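Fliltata put out another "grid your worktable" guide on Wednesday and it's all over my feed again, so I'm going to do my grumbling in one place.

The pitch: cover the table in brown paper, run tape across it both ways until you have squares, and give every object a square. Put a bin at the back for whatever doesn't earn one. The guide says you'll stop losing things. It has 1,366 likes as I type, and I'd love to know how many of those people own a tape measure.

I've lived with a taped table long enough to have opinions. Some are kind. Most are about tape.

First, the squares. People draw them way too small because small squares look tidy. Then the first dinner plate comes along and sits on four of them at once, and your system is over before lunch.

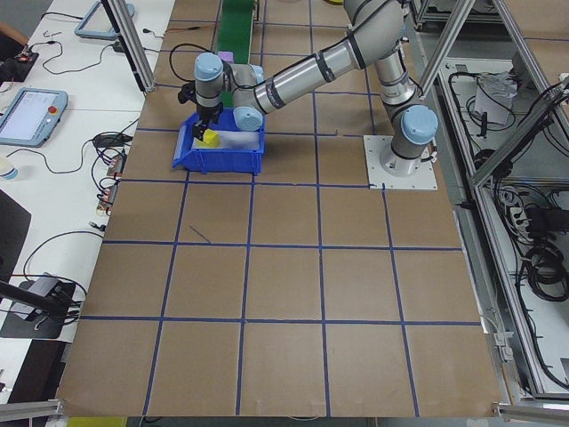

What do you put down first, the paper or the bins?

Paper first, pulled flat and fastened at the edges, then the tape, and the bins last of all. If you set the bins down early you'll end up taping around them and your lines will wander.

I've also read that you should measure every square to the hair. Why? It's a table. Close to square is fine. I eyeballed a good part of mine, and the only one bothered by it was me, for a day.

Second, the color of the tape. The guide wants white "for a calm look." White on brown paper goes dingy fast and then you've got a calm look at dirt. Dark blue is what I'd buy again. You can find the line without bending down to look for it.

Ross sells a roll of cloth tape, Taledov sells a paper one. I've used both. The paper one tears by hand, which I like, and lifts at the crossings, which I don't. Cloth stays put, and then takes the paper with it when you change your mind. Pick your annoyance.

Third, and here's where I really part ways with the guide: the "one object, one home" rule. Fine for a stapler. Useless for anything that gets used in pairs or comes in a stack. 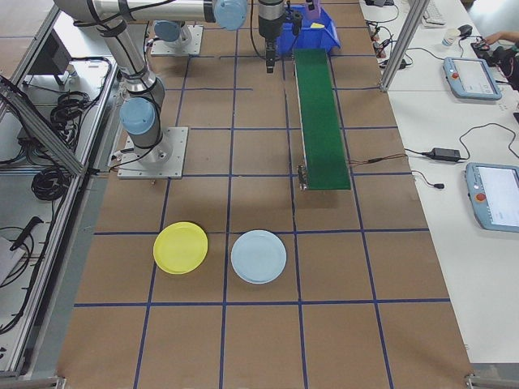
Plates are my test for any sorting system, because they're round, they slide, and people put them down wherever there's room. A grid does help a little here, I'll give it that much. The yellow plate and the pale blue one are both sitting just above the same line with another line between them, and you can tell at a glance which spot belongs to which. Take the tape away and you'd have two plates on some brown paper. Is that worth an afternoon on your knees with a roll in your teeth? I go back and forth.

What the lines don't do is move anything. I keep seeing replies along the lines of "the grid changed my habits." Did it? Or did you just clean the table before you taped it? Everybody cleans the table before they tape it. I'd like to see one person clean theirs, skip the tape, and report back in October.

Fourth, bins. Grernier lists one in the catalog as item 464 and calls it an "open-front sorter," a fancy way to say tub. The next size up is 846, which is the same tub with more room to forget things in.

My complaint with all of these plastic bins is the ribs. Molded ribs up the side, grooves across the floor, all very sturdy I'm sure. Now try getting crumbs out of there. Or picking up something small and flat with cold fingers.
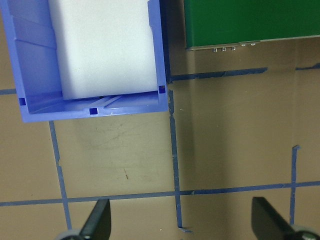
And sizing! The advice is always "buy bigger than you think." I'd say the reverse. One bulky thing goes in, a bit of packing foam you're saving for who knows what, and the bin is full. A bigger bin just means bigger foam. Throw out the foam.

If you must have a bin, keep it at the back, keep it to one, and tip it out every so often. I don't care how often. The guide says weekly, with a checklist. I'm not doing a checklist for a tub.

Somebody is going to ask what I'd keep out of all this. The brown paper. Cheap, takes a pen, and you can roll the whole mess up and start over. I'd keep the blue tape too, in fewer lines than you think you want.

What I'd skip: labels in every square, the matching set of bins, and any guide that shows you the finished table but never the same table a month on.

Fliltata says 1,000 people have signed up for the paid version. It comes with a printable grid. For a table. You know what else makes a grid on a table? Tape!

Going to go re-stick a corner now. Third one since breakfast.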